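Before You Sign for the Arm: notes for the equipment planning session
Vukcombe, March 10, 2018
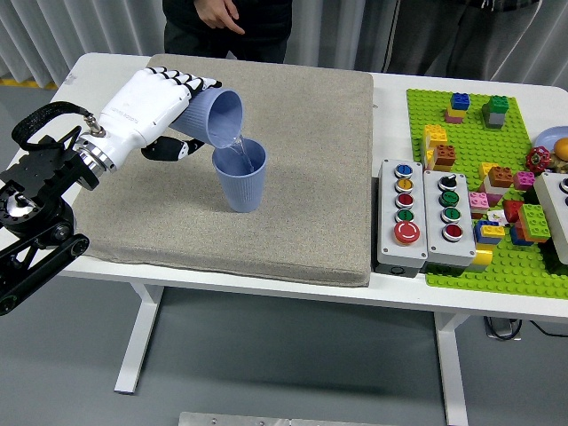

Slide 1. Pouring water from one ribbed cup into another.

Leave the slide up while people find seats. Don't talk over it. Let them watch the water and start pricing it in their heads.

Opening line: How much would you pay for that?

Take a few guesses from the floor. They will be guesses for the arm. Somebody may remember the hand. I doubt we'll hear a guess for the table, and the table is on the slide too.

Then say what I'm here to say. I have no quarrel with the pour. It's a nice pour. My quarrel is with the purchase request that gets written the morning after someone sees one.

Slide 2. What the quote covers

We had quotes from Sulel and from Ferora in January. Both were tidy. Both listed arm, controller, one end effector, "standard accessories." I asked each of them what a standard accessory was and got different answers, so put that question in writing before you do anything else.

Neither quote covered mounting. Neither covered the hand we wanted. Sulel's hand was on a separate sheet with a separate lead time, and the adapter between wrist and hand was on nobody's sheet at all. Go back to slide 1 for a second here and point at the silver flange at the wrist. Ask who in the room has a budget line for that part. (Pause. Really pause.)

Slide 3. The stuff on the table

Stay on this longer than feels comfortable. People want to get to the software.

Look at what shares the table with the arm. Push-button control boxes, one with a red mushroom emergency stop. A thick pad under the cups. A green Lego baseplate with bricks all over it. Cables on the floor underneath. I'd bet money that in most departments the bricks come out of petty cash and the stop button comes out of an argument.

The E-stop is the one I get cross about. If your draft budget treats it as an accessory, send the draft back. Wiring, a proper enclosure, someone qualified to check it, and a second check when you move the cell. And you will move the cell. We moved ours 2 times before it had done a day's useful work, and each move was paid for out of the training line, so guess what we didn't have by spring of that year.

Cable management: $399 on our sheet. Went over it before the arm was bolted down. I keep that number on the slide because it is small and it was still wrong.

Slide 4. Who is standing there

Point past the cups. There are people on the other side of that table in this one shot, and one of them is pointing down at the pad. I can't tell you what for. I can tell you that a person standing at a table costs the same per hour whether the robot is doing well or badly.

The Amini proposal (some of you have seen it, it has been going around) has a labor line of zero after month 2. Read that aloud. Don't editorialize, the room will do it.

Questions to put to a vendor about labor:
Who resets the objects between runs?
Who mops up?
Who is allowed to press the green button, and what training did they have?
When your technician comes out, are we paying for the drive?

If the answer to the first one is "the robot can do that," ask to see it.

Slide 5. What a demo is worth

Something, but less than the price suggests. Say it plainly.

A demo shows you a thing can be done with those cups, on that pad, on the day. Ribbed cups are easier to hold than smooth ones, or that's my opinion anyway, and I have asked vendors to swap in a smooth one and watched the mood change. Bring your own objects. Bring the ugly ones. If your work is filling sample jars, bring jars. Ask for 400 repeats, and ask for the log with the failures left in. Ferora said yes to this. Sulel said they would get back to me.

Also ask about liquids, specifically. Water near a motor and a braided cable is a warranty question. Get the page number where the warranty says it's fine. "Should be fine" is not a page number.

Slide 6. How I'd lay out the budget

Arm and controller, one line.
Hand, adapter, spare fingers, one line, and price the spares now while they still want your order.
Table, mounting, floor work, power.
Safety hardware and the inspection.
Consumables: cups, pads, bricks, towels. Laugh line, then tell them to put a figure there anyway.
People. Biggest line. If it isn't the biggest line, start again.
Removal. What does it cost to get it out of the building if it doesn't work out? Neither vendor had been asked this before, or so they claimed.

Rent before you buy if they'll let you. Both vendors rent, though only one has it on the price list — you have to ask the other.

Slide 7. Back to the pour

Put slide 1 up again. Ask the opening question again and see whether the guesses went up. At the Vukcombe dry run they doubled, then someone asked if we could just hire a person to pour the water. Fair question. Have a better answer than "it's the future," because finance has heard that one.

If short on time, cut slide 5 down to the repeats and the warranty. Keep slide 3 whole.

Handout is the blank budget sheet. Leave copies by the door, and take questions on the rental terms last or they'll eat the whole hour.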